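Levers: How a Small Push Does a Big Job

14 comments | 33 shares

A lever is a stiff bar that turns around a fixed point. The fixed point is called the fulcrum. The push or pull you give the bar is called the effort. The thing the bar has to move is called the load. Every lever has these parts, although they are not always in the same order.

A seesaw is the easiest lever to study. The plank is the bar and the post in the middle is the fulcrum. If two children of equal weight sit at equal distances from the post, the plank stays level. If one child moves closer to the post, that end rises. The child's weight has not changed. The distance has.

The rule of the lever

Scientists write the rule this way:

effort x distance of effort from fulcrum = load x distance of load from fulcrum

The rule gives the effort needed to balance the load. A slightly larger effort will lift it. Suppose a crate weighs 800 newtons (a newton is a unit of force) and sits one meter from the fulcrum. You push down on the other side, four meters from the fulcrum. Divide 800 by four and the answer is 200 newtons. The bar has made the job four times easier.

There is a cost. Your end of the bar has to move four times as far as the crate does. To raise the crate 10 centimeters, you must push your end down 40 centimeters. A lever does not make energy. It trades distance for force, or force for distance.

Three classes of lever

First class. The fulcrum is between the effort and the load. Seesaws, scissors and crowbars belong here. When one end goes down, the other goes up.

Second class. The load is between the fulcrum and the effort. A wheelbarrow is second class. The wheel is the fulcrum, the load is in the tray, and you lift at the handles. The effort is always farther from the fulcrum than the load is, so you always gain force.

Third class. The effort is between the fulcrum and the load. Tweezers and fishing rods are third class. You lose force but gain distance. A small movement of the hand makes a large movement at the tip of the rod.

Levers joined together

Many machines use more than one lever. A pedal trash can is a common case. The pedal is near the floor and the lid is at the top, so the movement has to be carried from one to the other.
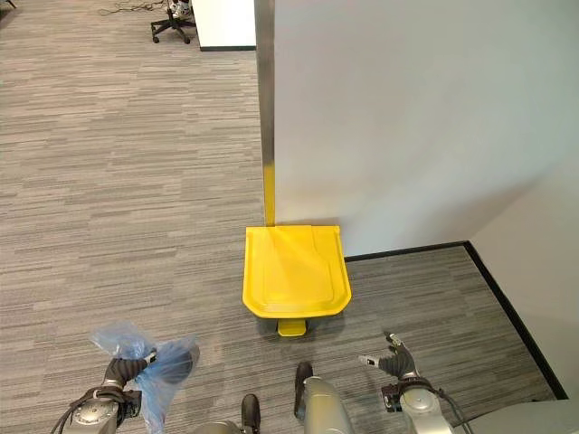
In a simple design, the pedal is the front end of a first-class lever. Pressing it down makes the back end rise. The back end pushes up a thin rod, and the rod pushes the lid at a point close to its hinge. The lid is a third-class lever, so a short push near the hinge swings the front edge through a long curve. Not every maker uses the same layout, but most pedal cans carry the push upward in some way like this.

Your body does something similar. When you bend your arm, the elbow is the fulcrum. The biceps muscle pulls on a forearm bone a short distance in front of the elbow, and the load is in your hand. This is a third-class lever. The muscle has to pull much harder than the weight of the thing you are holding. In return, your hand moves quickly and far. Fingers work in the same general way, with each bone turning at a joint.

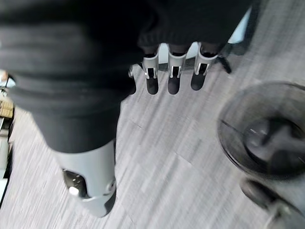 A very old lever

People used levers long before anyone wrote down the rule. More than 2,000 years ago, farmers in Egypt raised river water with a shaduf. This is a long pole resting on a support, with a bucket at one end and a heavy weight at the other. The weight balances much of the load, so one person can lift bucket after bucket.

Try it

You need a 30-centimeter ruler, a pencil and several coins of the same kind.

1. Tape the pencil to a table and lay the ruler across it at the 15-centimeter mark.
2. Put two coins, stacked, at the 10-centimeter mark.
3. Put one coin on the other side. Slide it until the ruler balances.
4. Write down the mark. It should be close to 25.
5. Repeat with three coins stacked at the 12-centimeter mark. Use the rule to work out where one coin should go before you place it.

Words to know

Effort: the force you put in.
Fulcrum: the point a lever turns around.
Load: the thing being moved, or the force it makes.
Newton: a unit for measuring force.

23 people found this page useful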